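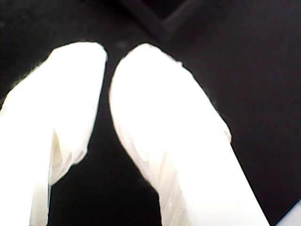 Killian Royer objects that our previous guidance on small robot arms "gave the price of the kit and then stopped, as if a kit were the whole of the purchase". He adds that he had set aside enough for the arm and nothing for the things that wear out, and that the arm then spent most of a month in a cupboard.

The objection is a fair one, and the page has been rewritten to take account of it. The Clellton Household Workshop Service receives more enquiries on this subject than it did when the original notes were drawn up, chiefly from households and shared workshops that wish to buy a small tabletop arm for light handling: lifting packets in and out of trays, sorting small goods, passing parts along a bench. The tips below concern what to buy, in what order, and how much to hold back. They do not deal with programming.

Settle the task before the catalogue

Write down the task on a single sheet of paper before looking at any prices. State what is to be picked up, where it starts and where it must finish. State also the heaviest item and the most fragile one, as these are seldom the same. A sheet which says "kitchen work" is of little use to anyone. A sheet which says "snack packets, standing or lying, from an open tray to the bench" can be shown to a supplier, who should be able to say whether a given gripper will open wide enough.

Measure the narrowest part of the goods and the widest. Film wrappers deserve particular care, as the filled middle of a packet may be much thicker than the sealed end, and an arm that manages the end may not manage the middle. Take a few of the packets to the demonstration if one is offered.

Measure the bench as well. The reach given in a catalogue is usually the reach of the arm fully stretched, at which point it is of little practical use. Mark the working area on the bench with masking tape and leave clear space behind the arm for its cables and its own movement backwards.

Set out the budget in three parts

The Service recommends that any budget be divided into the arm, the bench and the upkeep. The model budget which we give to enquirers allows £475 for the arm, which at the time of writing covers a Heltero kit with its motors, control board and one gripper. Printed parts may or may not be included. Some suppliers sell the motors and electronics only and expect the buyer to print the links at home or to pay for printing separately. Ask for this in writing.

The bench portion covers the power supply, clamps, a multi-socket extension of good quality with its own switch, cable ties, a tray, and lighting. It is the part most often forgotten. A buyer who already keeps a well-fitted bench may be able to reduce it almost to nothing, but should check the clamps first. An arm which is not held down firmly will shift a little with every movement, and hours will be lost in correcting a fault that lies in the table.

The upkeep portion should be set at 30 per cent of the price of the arm and should not be spent in the first month. It is there for spare motors, replacement links, screws and finger coverings.

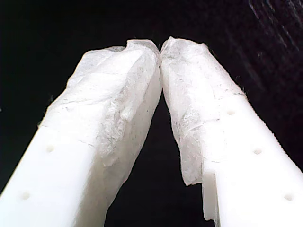 Finger coverings are inexpensive and are used up steadily. Hard plastic fingers tend to slide on glossy packaging, and the usual remedy is to cover the tips with something softer or with more grip. Tissue, non-woven cloth, thin rubber and foam tape are all in common use, and each has its drawbacks. Tissue and cloth shed fibres and crease, and should not be used near open food. Rubber grips well but collects dust and must be wiped. Foam tape is comfortable to work with but becomes flattened, after which the fingers no longer close to the same point.

Buy small quantities of several coverings before committing to a large roll of one. Olesia Ostapchuk, in a note to the Service, reports that she bought a full roll of foam and found within a week that thin cloth suited her packets better. The foam is now under the feet of her mixer.

Whichever material is chosen, keep it clear of any fixing holes in the fingers. Covering that has been pushed into a hole is tiresome to remove, and the hole may be needed later for a different tip. Renew both fingers at the same time. A fresh covering opposite a worn one will cause the packet to turn in the grip.

Spare parts to order with the arm

Order the following with the arm and not afterwards. Carriage on small parts frequently costs more than the parts.

Motors: 2 spares, of the type used in the gripper. Confirm the type by the label on the motor itself, as kits are sometimes revised without a change of name.

Cables: one spare of each length. Cables crossing a joint bend at every movement and will be among the first things to fail.

Screws: a mixed bag in the sizes used by the kit, together with a driver that fits them properly. The drivers supplied with kits are generally poor.

Fingers: one spare pair, printed or bought. If printed, use the same material as the originals, so that the two pairs bend alike under load.

Power supply: no spare is necessary for a single arm, but the rating should be written on a tag and tied to the lead. Supplies of similar appearance are easily exchanged by mistake, and a motor run from the wrong one can be spoiled at once.

Buyers in the Clellton area may obtain most of these over the counter from Tsakiris, which holds motors and cables in stock and will cut cable to length. Zodivlow supplies by post only. Its printed parts are well finished, but delivery was slow in June and we would advise against relying upon it for an urgent repair.

One arm or two

Many enquirers ask whether to buy a pair of arms at the outset. Our advice is to buy one, to use it for 6 weeks, and to reconsider the matter then. A second arm doubles the upkeep portion and takes up a good deal more bench than might be supposed, since the two must be kept from striking each other. It also brings a second set of cables.

The exception is the buyer whose task plainly needs two hands, such as holding a bag open while it is filled. In that case the two arms should be bought together and from the same batch. Marcelino Damasceno bought his second arm some time after his first and discovered that the brackets had been altered in the interval; he now keeps two boxes of screws which look the same and are not.
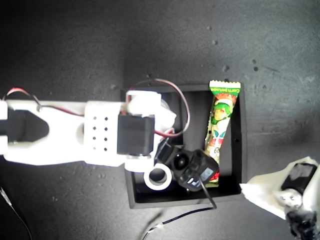

Cable runs should be planned on paper before the arm is clamped. Leave enough slack for the arm to reach its furthest point and return without pulling, and no more than that, as a long loop will catch on the rim of a tray or on the goods inside it. Cables that lie across the bench should be led away from the edge nearest the operator. Flat adhesive clips are adequate for most benches. On an oiled or waxed surface they will come away, and a small screw clamp is to be preferred.

Trays are worth more thought than they usually receive. A tray with raised walls keeps the goods within reach, but the gripper must be able to go down between the wall and the packet with its fingers open. Measure this gap with the actual gripper before buying more than one tray. Dark, dull trays give less glare than shiny ones under a strong lamp, which matters where a camera is to be used. Holes in the walls are convenient for tying the tray down.

Lighting may be purchased cheaply. A plain desk lamp with a jointed neck is sufficient for most purposes — two are better where shadows fall across the tray. White plastic parts reflect a great deal of light, and a lamp placed too near will leave a camera unable to make out the fingers at all. Begin with the lamp further off than seems necessary and bring it closer by degrees. Do not buy a specialist lighting set until an ordinary lamp has been tried.

Second-hand equipment

Used arms are frequently offered at attractive prices, and some are sound. Ask the seller to run every joint through its full movement while you are present. Listen for grinding, and feel each motor afterwards for excessive heat. Look closely at the printed links around the screw holes, where cracks begin. A cracked link can be replaced for very little, and it need not prevent the purchase, but it should be reflected in the price.

Do not accept an arm without its control board on the assurance that any board will do. Clémence Roussel did so and writes that the board she was obliged to buy cost her more than the arm had.

Keeping the account

Keep a notebook at the bench and enter every part fitted, with the price and the shop. It need not be elaborate. After a season the entries will show what the upkeep portion ought to have been, and the following year's figure can be set accordingly. Shared workshops should keep the notebook tied to the bench and should agree beforehand who may order parts and up to what sum.

Where an arm is bought for a shared space, it is also sensible to agree upon where it is kept when not in use. A covered shelf is sufficient. Disconnect the power, support the arm so that its weight does not rest upon the gripper, and keep the spare fingers in the same box.

Enquiries about the model budget may be left with Noémie Perrin at the Service desk, which closes early on Friday. Those wishing to have a task sheet looked over before they order should bring it in person, with one or two of the items to be handled.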